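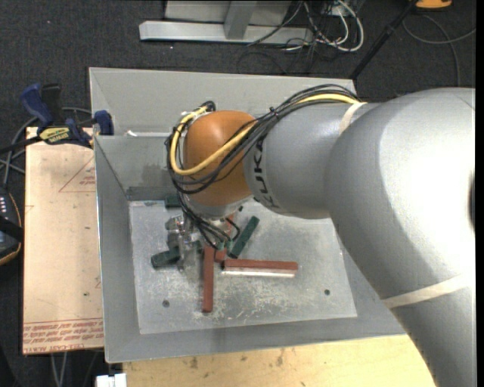
What should building blocks be kept in?
A wide bin with a flat bottom and low sides, big enough that most of the blocks lie in one layer.

I have held this view for a long time and I keep having to defend it, so I am writing it down. I run the play corner at the Plavedow community center, and over the years the blocks have lived in a canvas sack, a wicker chest, a tower of plastic drawers and a set of shelves with a painted outline for every piece. The flat bin beat all of them. Most of the people who disagree with me are thinking about how the room looks after the children have gone home. I am thinking about the hour before that.

Start with the sack. A sack is cheap and it hangs on a hook, and a parent can carry it out to the car in one hand. What happens when a child wants a long block? She reaches in up to the shoulder, feels around, gives up and dumps the whole thing on the floor. Now every block is out and she has used one of them. Deep chests do the same thing a little more slowly. The small pieces work their way down and stay down. When I finally emptied our wicker chest in September there were half-size blocks in the bottom that I had written off as lost and replaced.

The drawers were Pravesh Modise's idea, and I was for them at first. One drawer for long blocks, one for squares, one for arches, and so on up. They came from Bavholm and were well made. The trouble was that a child building a bridge needs three kinds of block in the space of a minute, and the drawers would only take one child standing in front of them. We had a line. I have never seen a line form at a bin. Children sit down on both sides of it and pull out what they want.

The shelves with outlines are harder to argue against. They look wonderful, and I understand why people who visit schools love them. Borghild Bakke, whose classroom I have visited more than once, uses them with her older group and her students put every piece back on its shape. She thinks that sorting is part of the lesson. I agree that it can be, for a class that meets every morning with the same teacher. Our play corner has children who come in twice a year while a parent stands in line for a permit. Asking them to match outlines on the way out means that I will be matching outlines at closing time.

I should say what I mean by a bin. Ours is metal, a plain shop tray on four legs that was cut down to sitting height. Metal is louder than plastic, and that is the first complaint I get. It is loud for the first ten minutes, when everybody is digging, and after that people are building and the noise drops off. A felt mat would quiet it and I have tried one. It collected crumbs and slid up in the corners, and blocks got under it. I took it out. A bare floor can be wiped clean with a rag in less time than it takes to find the vacuum.

The sides should be low enough that a small child can reach the middle without climbing in. Low sides do mean that blocks go over the edge. They go over the edge of everything. With a bin, they land close by and somebody tosses them back.

I would also keep the colors few. Our newest set, from Clasterel, has only 2 colors, and I expected the children to find it dull. They build larger things with it than they did with the rainbow set. With a rainbow set there is always one child who needs all the yellow and another who needs it too. With only a couple of colors there is plenty of each, and the arguing moves on to who gets the long ones.

Now the case against me, which I will try to give fairly. Lajos Hegedűs looks after the building and has told me, in writing, that an open bin of mixed blocks always looks like a mess. He is right. The blocks lie at every angle, leaning on each other, and a visitor walking in sees a job that wasn't finished. He would like a lid. I have said no to the lid each time, for the simple reason that a lid turns into a table. Somebody puts a coat on it, then a box of flyers, and the blocks are gone for the week.

He also says that mixing the pieces is hard on them. Corners do get knocked. I go through the bin on the first of the month with a sheet of fine sandpaper and fix what I can, and throw out what is split. It takes me as long as a cup of coffee.

What I won't accept is the idea that a child has to leave things neat in order to have played well. Cleanup at our place has one rule, which is that blocks end up in the bin. No stacking, no sorting. A three-year-old can follow it, and so can a tired grandfather. Murray McKinnon, who brings two grandsons, told me he had stopped dreading the end of the visit.

If you have a cupboard full of nice labeled boxes and your children use them happily, leave them alone. If the boxes mostly stay shut, get a tray with low sides and tip everything in. Anyone who wants to see ours can come by the center at 1323 Dunstan Road during open hours. The bin is to the left of the coat rack, and you are welcome to sit down at it.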